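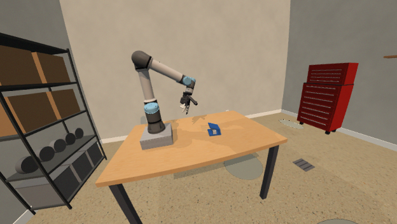
El brazo en el simulador, con la pinza abierta sobre la mesa y la pieza azul.

Por Domenica Leitner
Junio

Inicio | Visitas | Talleres | Contacto

Jornada de puertas abiertas en Oteck. Llego tarde, la demo ya empezada, sitio solo al fondo. Rupert Plattner al teclado, pantalla grande, el simulador Plukis en marcha. La tarea es sencilla: bajar, coger la pieza azul, levantarla. Van a hacer 400 intentos seguidos antes de pasar nada al brazo real.

En el intento 84, fallo. La orden de cerrar sale, el programa la da por buena y sigue tan tranquilo con la pinza vacia. Nueve intentos más igual y ningún aviso. Plattner para todo a mano.

Lejla Zupan, de seguridad, lo explica deprisa: el registro guardaba la orden enviada, no la posición de los dedos. En simulación no se rompe nada. En la celda de verdad, con alguien cerca, el brazo podría seguir moviéndose convencido de que lleva algo. Pregunto si ya les pasó. «Con otra pinza, sí, se cayó una pieza.» No da más detalles.

Arreglo previsto: comprobar el cierre antes de subir y parada si no cuadra en 10 segundos. A mi me parecen muchos, lo digo, toman nota.

Café malo, buena gente. La segunda demo se aplazó y me fuí sin verla.

Categoría: Robótica y seguridad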